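A Saturday at the Sistmont Mill Open Day

The line for the 9/2/23 open day at Sistmont Mill started at the footbridge, and by the time I had parked in the hay field and walked down, it reached the bakery van. I didn't mind one bit. The sun was out, the wheel was turning (you can hear it from the road, a slow slap and rumble), and the woman ahead of me had grown up two villages over and remembered her father hauling barley here on a trailer.

Tours went in groups of 12 because of the stairs. Ours was led by Parveen Bhutto, who has been milling at Sistmont long enough to tell how the stones are set by rubbing the flour between her thumb and finger. She made all of us try it. Mine felt like flour! But when she raised the top stone a hair and handed round a second pinch, even I could feel the grit in it.

The building has four floors and you climb it from the bottom up, which is the opposite way from the grain. Down in the pit the big gear has wooden teeth, apple wood mostly, running against iron. They wear out quietly and cost very little to replace, and there was a bucket of old ones by the door for the kids to handle. One floor up are the stones themselves, French burr, with the furrows cut in a pattern I could have stared at all afternoon. Dressing a pair takes Parveen the better part of a week with a mill bill, and she showed us the little blue flecks of steel in the backs of her hands.

Above that is the bin floor, low and dusty and warm, where you have to duck for the beams. I forgot once. The mill ground 4000 pounds of rye last December alone, nearly all of it for the bakery in Siridby, and every sack went up through the trapdoors on the chain hoist. They ran the hoist for us with a full sack on it. The doors clap shut behind the sack as it goes through, and the whole group cheered, me included.

After the tour most people drifted to the yard for the bread tasting. There were loaves from three flours, all baked by Akpalu, the bakery with the van, and I went back for the dark rye with caraway more often than was polite. The spelt was a little dry for me, though the man beside me thought it the best of the lot, so try both. Butter came from Wido Farm up the hill and was salty enough to stand up to the rye.
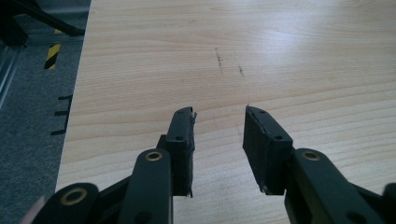 Ewurabena Ayaaba
Day Trips Writer

I bought two bags of the rye and one of the coarse wheat, and a booklet on the history of the mill that runs to 153 pages and has fold-out drawings of the gearing. I read it in the car before I even started the engine. The chapter on the flood, when the miller's family spent two nights on the bin floor with a goat, is worth the price by itself.

A few practical notes if you go. The stairs are steep, closer to ladders, and only the stone floor can be reached by the outside ramp. Wear something you don't mind getting white. The parking field is free but rutted, and the last group goes up an hour before closing. Bring cash for the flour, as the card reader gave up twice while I was in line. The path back along the millrace takes ten minutes longer than the road and there were kingfishers on it, so take the path.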